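People wanted to put small things into boxes (paid, Kustport)

Posted by Ikora. Apply by 12/28/25

Do you have a drawer at home where the batteries live with the birthday candles and a tube of something you bought on vacation? Do you secretly enjoy the half hour when you finally tip the whole thing out and sort it? Then please keep reading, I may have some pleasant paid work for you.

I write the small-storage guides at Ikora. You may have picked one up without noticing — they're the folded sheets that come with a medicine box or a sewing box and suggest what goes at the bottom and what goes on top. For years I wrote them from my own kitchen table with my own clutter, and they came out just right for one household (mine) and slightly wrong for everybody else's. So now I ask people in, put a box and some everyday packages in front of them, and learn how they'd do it. I'm looking for 17 new people for the next round, and I'd love it if most of them had never been inside our building before.

The room is at Jatel House, on Mousavi Street, up one flight and to the left. There's an elevator, it's slow, take it anyway if your knees are like mine. The table is the main thing in my working life at the moment. It has a pale wood top with the grain running in close little waves, and I picked it over a white one I'd been offered, mostly so that white cartons wouldn't disappear against it. 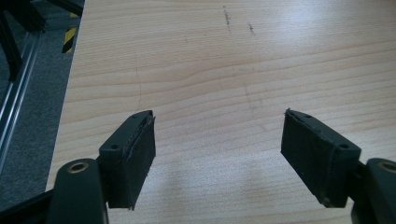 What you'd be doing

Packing, unpacking and putting away, at a table, at your own speed. I set out a storage box with a few things that might go in it. You put them in. Then we talk for a few minutes about why the flat thing went at the side or why you left the tall one out altogether, and then we start over with a different mix.

Most of what I use comes from the bathroom cabinet end of life: cartons, tubes, rolls of bandage, little bottles with awkward shoulders. The cartons are emptied before they get to us, so you won't be handling any medicine. Some days I bring sewing supplies or desk stuff for a change. I try not to tell you what I'm hoping for, and I'm pretty bad at keeping a straight face, so ignore my eyebrows.

There are 5 sessions per person, each an hour and a half including a break. They go like this:

First session: getting to know the room and the boxes, one thing in, one thing out, lots of stopping and chatting.

Second session: filling a box so the lid closes. Harder than it sounds with a tall carton!

Third session: the same box, but you've been told somebody else has to find things in it in a hurry.

Fourth session: repacking a box that was packed by another person. Everyone has opinions on this day.

Last session: reading a draft of the guide and telling me where it's silly. I make coffee for this one, good coffee, in a proper pot.

You don't need to be neat. I mean it. My favorite sessions have been with people who throw everything in and shut the lid fast, and I learn a lot from how they find things afterward. Left-handers, please do write, I have far too few of you. Same goes for people with stiff hands, people who share a bathroom cabinet with three teenagers, and people who've just moved and are still living out of cartons.

The table and how we use it

I get asked about this more than you'd think, so a few practical bits. The height suits most people standing or on the tall stool, and you can switch whenever you like. We don't use a tablecloth or a mat. I tried a mat in August and everybody slid the cartons along with it and then apologized to me, so it went back in the closet. Plain wood it is, light enough that a dark cap or a loose screw is easy to spot when it rolls off on its own.

I wipe the table between people with a barely damp cloth. Please don't bring hand cream to the session, or at least put it on afterward. It leaves prints on this kind of wood that take me ages to get off, and glossy boxes are even worse.
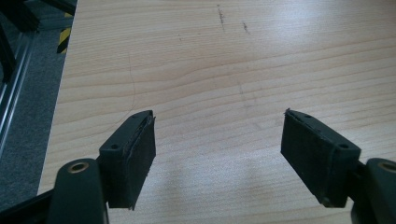

A note I got after the August round said the writer had expected to be bored stiff and had gone home and redone the whole bathroom cabinet, then the spice shelf, and had a small argument over where the cough drops belong. The same note asked for a bigger table and a warmer room. The radiator has been bled since then. The table is staying, I'm afraid, I'm too fond of it.

Other things people have told me, in case they help you decide: the fourth session is the fun one, the stool squeaks, and you should eat something before you come.

The boxes

We work with different boxes over the weeks, but the one you'll see most is pink, plastic and shiny, with a hinged lid and a white latch at the front. The lid flips all the way back and lies flat on the table behind the box, and I like that a lot. You can set things on the inside of the lid while you make up your mind, and plenty of people do. Then of course the lid has to close, and the things have to go somewhere.

The packages change. A regular is the little green carton with 999 on it in a white circle, the kind many people already have in a cabinet at home. It's a handy size for starting with. Do you stand it up or lay it flat? Next to the wall of the box or in the middle? I've stopped guessing.

If you drop something, leave it where it falls until you've finished. The floor is gray carpet and very forgiving. One more tip, there's a small round cable hole in the far right corner of the table, and beads and thumbtacks love it. Keep the fiddly stuff away from that corner and we'll both be happier.

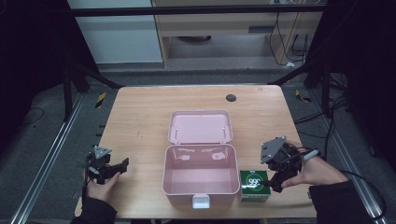
Pay and the boring bits

You get $21 an hour, paid after each session by bank transfer or check, whichever you like. The break counts as paid time. If I have to cancel on the day, you're paid for that session anyway. If you have to cancel, just text me, it's fine, we'll find another slot.

Bus fare is covered if you keep the ticket. There's parking behind Jatel House but it fills up early, and the spaces by the wall belong to the dentist, who does check.

You need to be 18 or older and comfortable being on your feet (or on the stool) for stretches of half an hour. Reading glasses are a good idea if you use them for labels. Long dangly sleeves get in the way, so wear something close at the wrist.

Pictures and notes from the sessions go into my working files, and some end up in our guides. The consent sheet spells this out, and I'll go through it with you before we start. You can say no to any part of it and still take part in the rest. Names never go into the notebook. It has 2,797 entries in it as I write this, most of them in my terrible handwriting, and not one says who packed what.

Times

Sessions run mornings and early afternoons. I can do a few evenings if that's the only way you can make it, so ask. Your sessions don't have to be in the same week, and most people spread them over a month. I'd only ask that you leave at least a day between the third and the fourth.

How to apply

Send a short message to the Ikora front desk with "boxes" in the subject line, or drop a note in our mailbox at Jatel House. Tell me:

What times generally suit you

Whether you're left- or right-handed

One thing in your home that has never had a proper place

I read the last one first. There's no right answer and I won't judge, my own is a bag of picture hooks that has moved apartments with me more times than I'd like. No résumé please, and no photos of your cabinets (unless you really want to, in which case yes, go ahead!).

I'll write back to everyone, whether there's a spot or not. If the round is full I'll ask if you want to be on the list for the next one, which will be all about sewing boxes. Friends and couples can both apply, but I'll book you separately, having once spent an entire session listening to two people discuss tweezers.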